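Section 4: Setting up your Kokmont slow-drip watering kit

Right, you've got the box open, you've ticked everything off against the packing list in Section 2 and you've found somewhere to put the tank (Section 3, and do read it if you skipped ahead, I know what people are like). Now we get to the fun bit. I've set up four of these Kokmont kits so far, two in my own house and two for friends, and the first one took me most of a Saturday's worth of patience. The last one took 35 minutes including a cup of tea!

The leaflet that comes in the box is fine as far as it goes, but it was clearly written by somebody who already knew how to do it. So I've put things in the order I do them, which is a bit different from the leaflet.

What you need to hand

The tank, with its lid and tap
The main hose (the thick one, still coiled)
The thin hose and the bag of drippers
Sharp scissors or a craft knife
A bowl of warm water
An old towel
A jug or any big plastic cup for testing

Filling and testing the tank

1. Rinse the tank out twice. There's nearly always a bit of plastic swarf in the bottom from when they drilled the tap hole, and it will find its way into a dripper if you let it.

2. Push the tap through the hole from the outside, with the black washer on the outside too. The leaflet shows it on the inside. I tried it both ways and mine only stopped weeping with the washer outside.

3. Tighten the nut by hand, then give it another quarter turn. Leave the pliers in the drawer.

CAUTION: The tank wall is thin around the hole. My friend Kristine Buenaventura went at hers with a spanner and cracked it straight through. Clevska, the shop she bought it from, did send her another tank, but she had to pay the postage.

4. Fill the tank to the lower line and leave it standing on the towel while you get on with the hoses. If the towel is dry when you come back, you're good. If it isn't, undo the tap, dry everything and start again from step 2.

Laying the main hose

5. Uncoil the main hose and drop it in the bowl of warm water for a few minutes. It comes out of the box very springy and it will fight you otherwise – I had one whip round and take the head off a geranium.

6. Push one end onto the tap. It should go on as far as the second ridge.

7. Run the hose along behind your pots. Keep it flat or going gently downhill the whole way. There's no pump in this kit, so any hump in the middle will collect air and everything past it goes thirsty.

8. Fold the far end over and slide the figure-of-eight clip on. Don't cut the spare length off yet. You will want to move a pot at some point, believe me.

NOTE: The leaflet gives the longest run as 12 metres. I've only ever needed a bit over half that indoors, so I can't tell you how it behaves at full stretch.

Fitting the drippers

9. Make a hole in the main hose next to each pot with the little spike. Twist as you push and keep your other hand well out of the way.

10. Cut a piece of thin hose for each pot. Be generous! You want it to reach the middle of the soil with a bit of slack.

11. Push the barbed end of a connector into the main hose until it clicks, then the thin hose onto the connector, then the dripper onto the other end. The warm water helps here as well.

12. Peg each dripper down so that it sits just clear of the soil. If it's buried it will clog.

If you've run out of drippers, the Fisulon ones fit. They're sold in bags of 54, which is a daft number for a windowsill, but I've given most of mine away and they've been no trouble at all. The Górecki ones look identical and are a hair too wide. I've got a whole bag of those in the shed if anybody wants them.

Setting the drip rate

13. Open the tap fully and wait until every dripper is running. The air has to work its way out, so the furthest ones will cough and spit for a while. Let them.

14. Take the dripper furthest from the tank off its peg and let it run into your jug or cup for one hour. You don't have to stand over it.
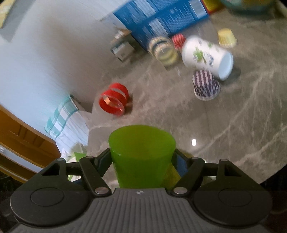
15. Pour what you've collected into a measuring jug and write the number down. For ordinary houseplants I aim for about a tablespoon an hour. Herbs want a bit more and anything fleshy wants a good deal less (my aloe isn't on the system at all).

16. Turn the grey collar on the dripper to adjust it. Clockwise is less. Go a tiny bit at a time and then test again, and yes, it's tedious, but you only do it once per pot.

17. Do the same for the dripper nearest the tank. If it's giving far more than the furthest one, raise the tank by the height of a brick and see if that evens things out.

CAUTION: Don't go on holiday the day after you set it up. Give it a full week with you in the house. I went away one August with a kit I'd only just finished and came home to a very wet carpet and a basil plant that had more or less drowned.

Topping up

Fill to the upper line and no higher, or the lid won't sit down properly and you'll get gnats. Mine needs doing every nine days or so in summer and far less in winter. If you use plant food, put it in the pots by hand. It leaves a crust in the drippers and you'll be poking them clear with a pin for the rest of your life.

If one pot stays dry while all the others are fine, pull that dripper off, blow through it hard and put it back. If they've all stopped, check the tap first and then look for a kink behind the pots. Anything stranger than that is in Section 6.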